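Okay, a few of you asked about the house rules we keep for the two-arm cell, so bear with me, it's a short thread (I say that every time!)

Rule 2 is the one I care about most: cables get looped along the arm with slack at the wrist, and both bases stay on the one rail.

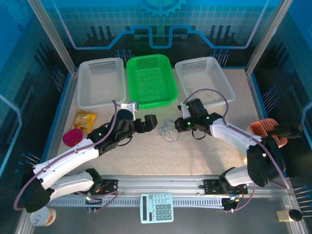 Photo: Ekua Mensah / Juntunen

Next, grippers meeting mid-table. We keep that move at 20 percent speed until it's been signed off, and yes, that goes for the old hands too, bless you all.

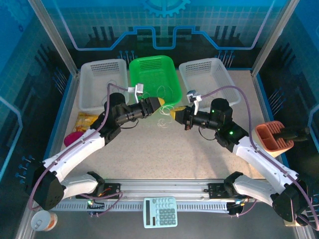
Stornon: we do the same but re-sign every May, people forget otherwise

Oh, I like that, Stornon. Stealing it for the next revision.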